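Do you really watch every episode before you post a recap?

Yep! I watch Trorkus twice, once for fun and once with a notebook. I skipped 4 episodes of Skatow in May and I still hear about it.

Will you ever rank all the Skatow finales?

I keep starting that list and moving things around -- it's up to 700 words and I've only got to season 6. 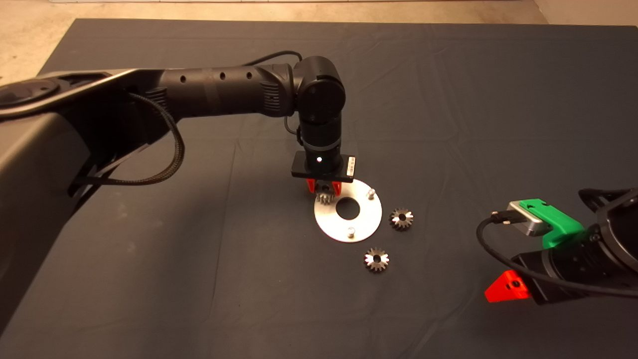 Dee wants to know why season two always lands at the bottom, when the wedding episode alone should save it. Okay, fair, the wedding is great (I cried). The rest drags.

Is the Amano reunion happening?

No date that I've seen. I'll post the minute there is one! 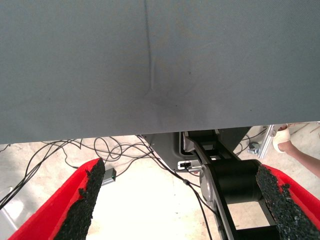

Photo: Flatow

Can I send you gossip?

Sure, but I don't run anything about stars' kids -- please don't ask.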